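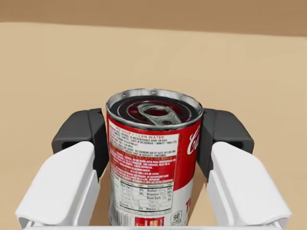
Step 4: Close the gripper on the can

By now your team should have the Purves simulator running, with the arm parked over the table and the wrist camera window open. If the camera window is black, go back to Step 3 and reload the Jitura scene file.

Open the grasp panel and set the finger force to 25. Set the closing speed to 50. Leave the other sliders alone for now.

Lower the arm until the dark finger pads are on either side of the can, below the rim. The open top should stick up above the pads. If the pads are level with the rim, they can slip off when you lift, so go down a little more.

Turn the wrist until the can is centered between the fingers. It does not matter which part of the label faces you. The soup directions and the nutrition table are only a texture and have no effect on the grasp.

Press Close. Wait for both contact lights in the panel before you do anything else. If only one comes on, open the fingers, move sideways a small amount and try again.

Step 5: Lift and save

Raise the arm slowly to 340 mm and hold it there. The can should stay upright. If it tilts, lower it, open the fingers and repeat Step 4 with the force a bit higher.

When the hold is good, press Save Run. Use your team name and the run number as the file name, with no spaces. Runs can be up to 800 frames long. Anything longer will be rejected when you upload it to the Potau class folder.

Teams entering the Kulus Cup need a saved run from every member, so switch drivers and start again from Step 3.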